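03/09/2025 — fil sur les sorties R&B et soul de l'été que j'ai ratées en juillet. Je préviens que le français est ma troisième langue, corrigez-moi gentiment.

**1/** Je commence par Ayane Oda, parce que son album « Marín » est celui que j'ai le plus écouté. Sept morceaux seulement. La voix est placée très près, presque sans réverbération, et la basse arrive tard dans chaque chanson. J'ai mis trois écoutes à comprendre que le refrain du premier titre revient dans le dernier, plus lent et une tierce plus bas.

**2/** Les chœurs de « Marín » sont tous chantés par elle. C'est écrit dans les crédits, je n'aurais pas deviné. Sur la piste quatre, il y a une respiration qu'elle a laissée avant le pont et j'attends chaque fois ce petit moment.

**3/** Maximiliano Paredes a sorti deux singles la même semaine. Le premier est une ballade au piano électrique, très classique, avec un texte sur son grand-père qui réparait des radios. Le deuxième est plus dansant et je l'aime moins. Le batteur joue trop droit pour cette voix qui traîne toujours un peu derrière le temps.

**4/** Quelqu'un m'a demandé si Paredes chante toujours en espagnol. Sur la ballade, oui. Sur l'autre, le couplet est en anglais et le refrain en espagnol.

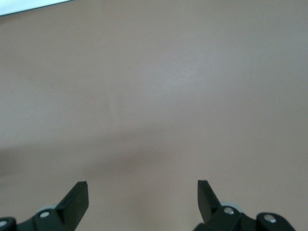 **5/** Je passe aux concerts. J'ai vu Ebbe Sæther à Hivudstead, dans une petite salle qui a 276 places. Il était seul avec une guitare et une boîte à rythmes, et il a joué « Osa » en entier, dans l'ordre du disque. Entre les chansons il parle peu. Il accorde sa guitare longtemps et le public se tait pendant ce temps, ce que je trouve assez beau.

**6/** Pour le rappel, il a repris un vieux morceau de gospel que je ne connaissais pas. Si une personne ici était dans la salle et se souvient du titre, je suis preneuse ! J'ai noté seulement « river » et « morning » dans mon carnet, cela ne m'aide pas beaucoup.

**7/** Le vinyle de « Osa » est tiré à 1491 exemplaires. J'ai demandé au stand pourquoi ce nombre, le vendeur ne savait pas. J'ai acheté le mien quand même. Le pressage est propre, sauf un petit craquement au début de la face B.

**8/** Raimonds Liepiņa maintenant. Il est surtout producteur, mais il chante sur trois titres de son nouvel EP. Sa voix est fragile dans les aigus et il ne la corrige pas. Les accords viennent plutôt du jazz, les rythmes des années quatre-vingt-dix. Commencez par le deuxième titre, l'introduction du premier est trop longue à mon goût.

**9/** Une déception : la session live de Sevton. J'adore leur studio et leur ingénieur du son, mais cette fois la voix est noyée sous les claviers. J'ai essayé au casque, puis sur les enceintes du salon — même résultat. La version de l'album reste la bonne.

**10/** Ferdinand Lanz a publié une liste d'écoute de plus de 80 morceaux de soul européenne. Je ne suis pas d'accord avec tous ses choix (il manque des chanteuses, surtout dans la première moitié), mais j'y ai trouvé deux groupes que je vais suivre.

**11/** Correction pour le 3 : on me signale que c'est une boîte à rythmes et pas un batteur sur le deuxième single de Paredes. Merci, je retire ma phrase. Le rythme reste trop droit.

**12/** Je n'ai pas encore écouté les remix de « Marín ». Si vous les connaissez, dites-moi par lequel il faut commencer.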